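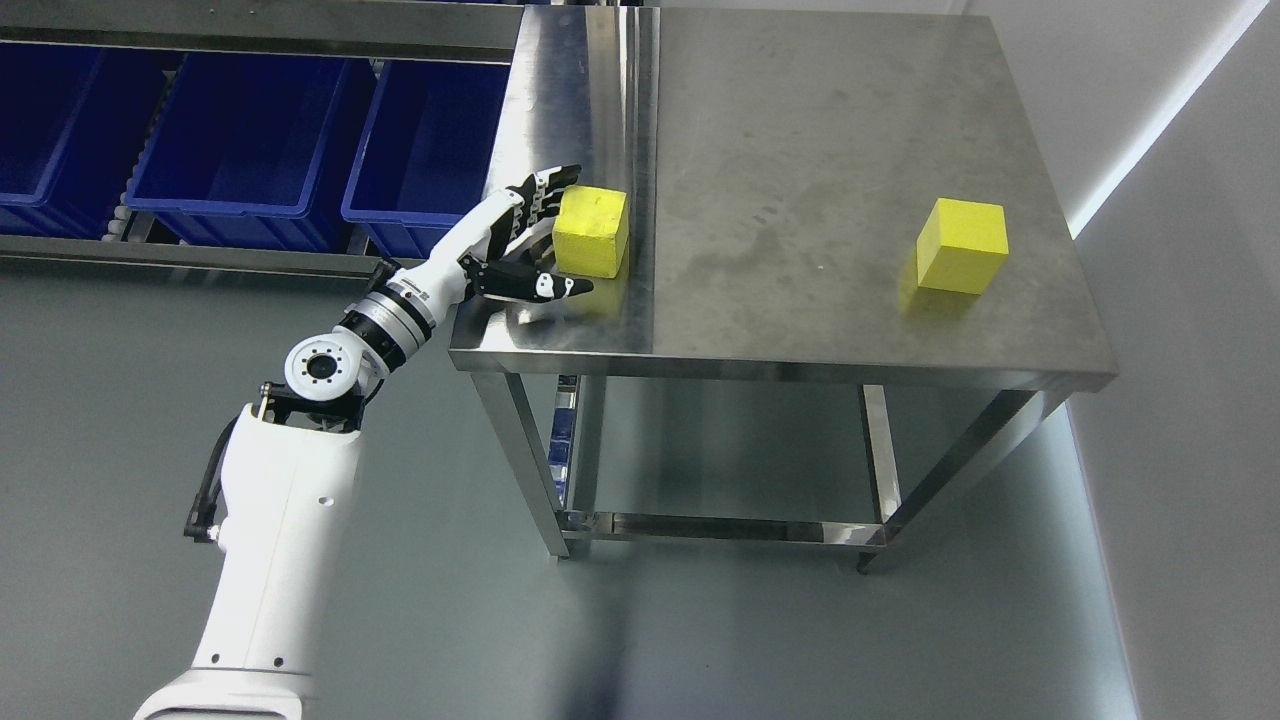 1426

4.2 Bench Rest and the Handling of Eltier Doughs

Figure 2. Brushed stainless steel table.

The most exciting result of the baking trials came during bench rest, a stage that gets very little attention in the literature on heritage wheats. Most published work on these grains concentrates on the mill and the oven. Our bakers kept telling us that Eltier was won or lost on the table, and the trials bear them out beautifully.

Eltier flour takes up water slowly. Straight after dividing, the pieces feel slack and tacky, and a baker used to modern bread wheat will reach for more flour. In the first series, carried out in January with grain from the Su valley, this is what happened with nearly every batch. The added flour made shaping easier, but it left dry seams inside the loaf, and these opened in the oven as long, flat tunnels just under the crust. Panel members marked the tunnels down heavily for texture, even when they liked the flavor very much (and they generally did – the words "walnut" and "warm hay" turn up again and again on the scoring sheets).

For the second series we left the recipe alone and changed only the rest. Pieces were rounded loosely, covered, and left on the bench for 12 minutes longer than the bakers' usual practice. The difference was a delight to see. The dough tightened without any help, the skin lost its tackiness, and final shaping could be done with almost no dusting flour. Loaves from the rested pieces stood taller and had a more even crumb, with the larger holes spread through the center. 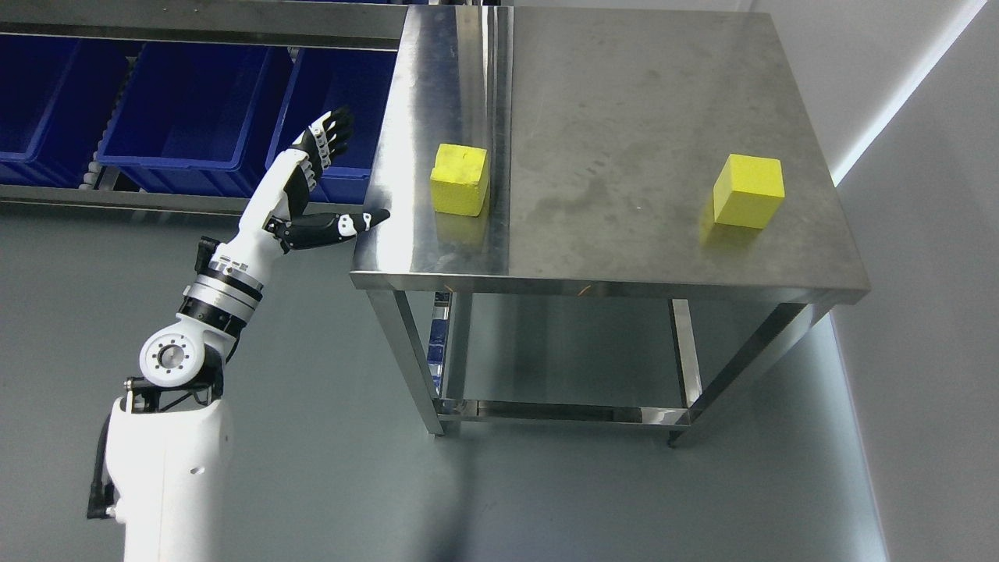

Bench material also played a part, as several bakers had predicted. Steel draws heat from the underside of a piece more quickly than wood does, so in a cool room the base stiffens while the top is still relaxing. With modern flours this hardly matters. With Eltier it gave some of the pieces a slight lean, which carried through to the baked loaf. Turning each piece over halfway through the rest cured the problem in all but the wettest doughs. We did not test stone, though it would be a fine subject for a follow-up study.

The Trileck bakers went one step further and rested their dough at a room temperature 2 degrees higher than the protocol called for. Their loaves were left out of the main comparison for that reason, but we mention them here with real pleasure: they had the best volume of any in the series, and the crust color was superb. Whether the gain came from the warmth itself or from a livelier starter cannot be settled with the data we have.

Flour age is the other open question. Zovirent stone-milled the grain for both series, but the second lot was stored for 38 days before use and the first was baked almost fresh. Aging is known to strengthen dough, and part of the improvement we credit to bench rest may belong to storage. Section 4.3 takes this up using the retained samples, which were baked side by side under the longer rest.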